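The Winter Coats of Paltdale

Gudrun Frerichs had kept the ferry office at Paltdale for 21 years, and in all that time she had never once been across the river for pleasure. She had gone over for the dentist, of course, and for her sister's wedding in Bedow, and one December for a goose, but those were errands, and Gudrun was very firm about errands.

So when the letter came from Ingeborg Brinkmann, who had shared a desk with her at school and borrowed every pencil she ever owned, Gudrun read it standing up with her hat still on.

"Come for 2 nights," it said. "Bring something warm. We'll sit on the porch and be rude about everyone."
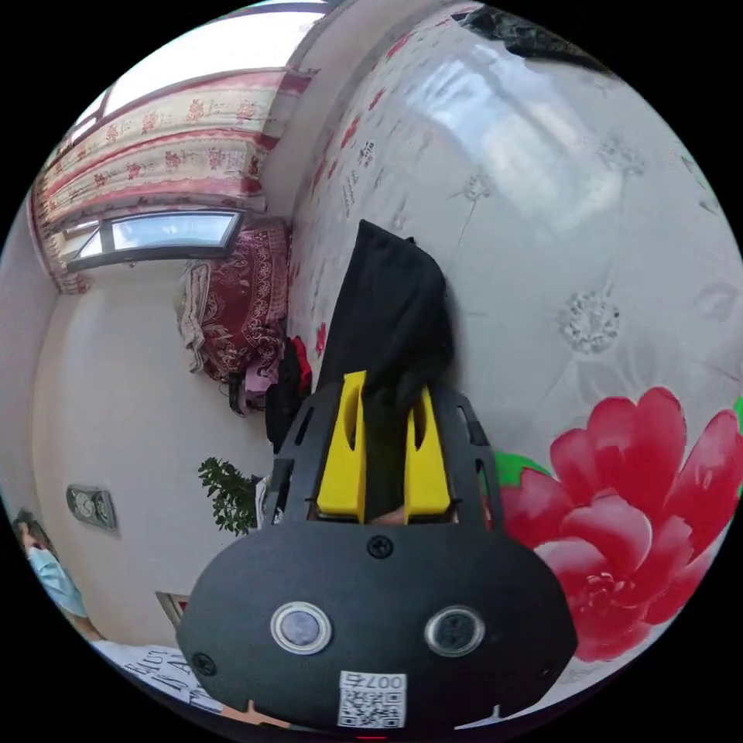
She packed that evening, unpacked, and packed again. Mattes Hinrichs, who ran the boat and had a cold he was proud of, promised to mind the office, and she wrote him out a page of instructions — where the tickets were, which window stuck, what to say to Benedikt Eichhorn when he asked for credit, as he surely would.

"I've been on this river as long as you have," said Mattes.

"You've been on it," said Gudrun. "I've been beside it. It's quite another job." 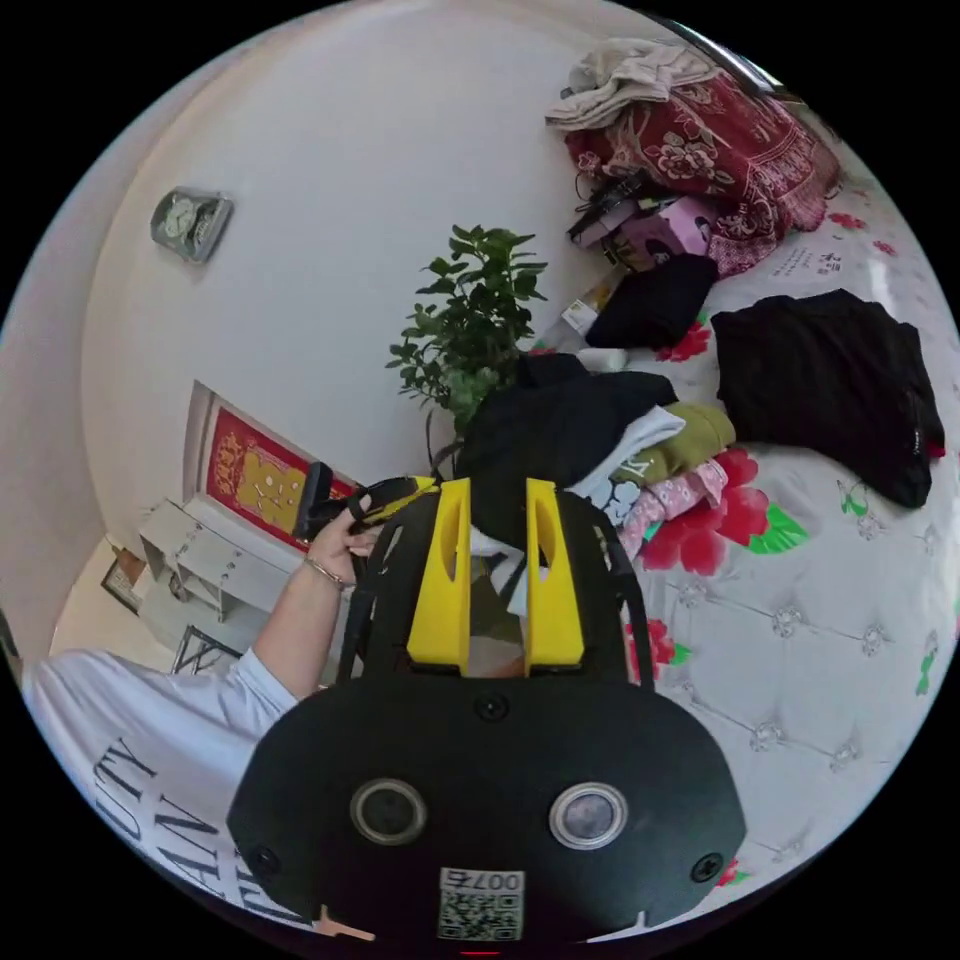 Something warm for the porch.

The crossing took no longer than it ever did, but she had never noticed before how the town let go of you slowly, first the bakery, then the church, then the long row of poplars, until there was only the water and Mattes sneezing at the wheel.
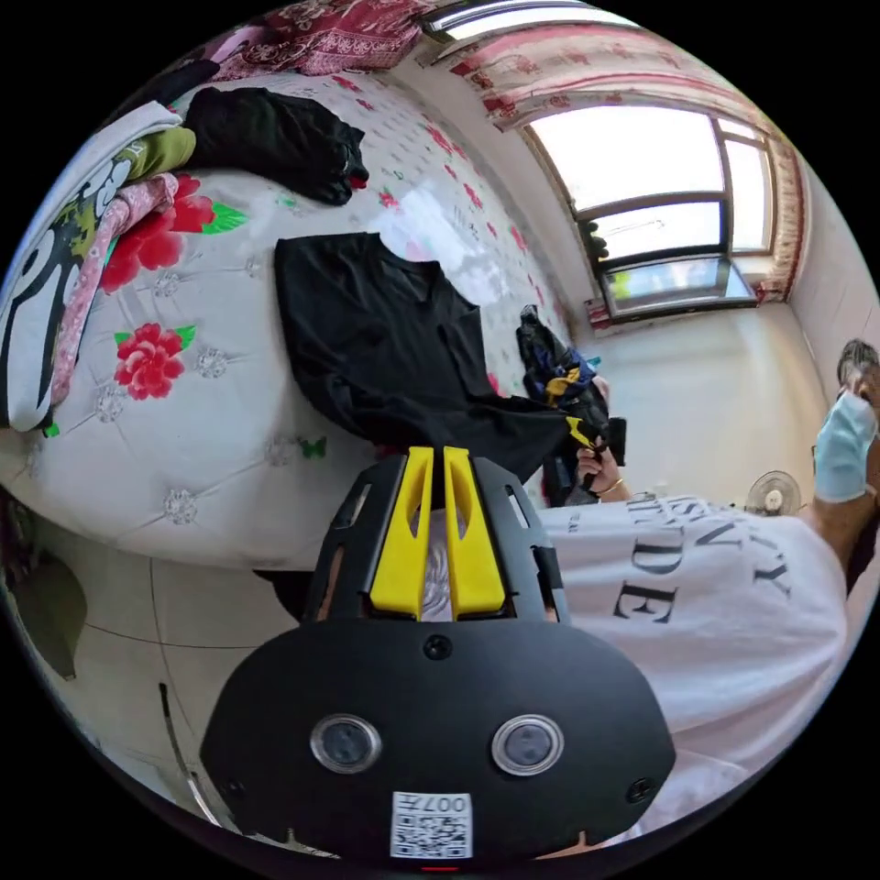

Ingeborg was waiting on the landing in a coat far too big for her, and waving as if the boat might miss her. She had gotten small, Gudrun thought, and then supposed that she must have gotten small too, and that it was kind of them both to do it at the same time.

They talked until the lamp gave out. They talked about Friederike Thiele and the business with the piano, and they never did agree on who had pushed it.
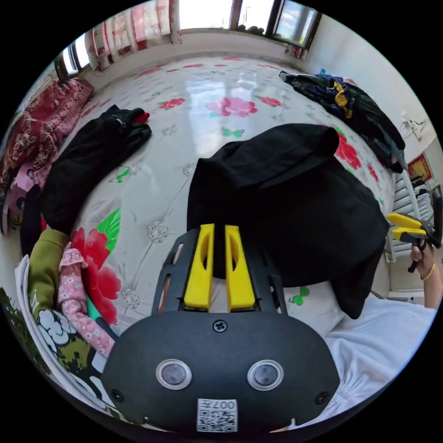

In the morning there was fog on the river, and no boat to be heard in it. Gudrun put on her coat and went out to the porch, where Ingeborg had already set down two cups and, beside them, one very short green pencil.

"I believe that's yours," said Ingeborg.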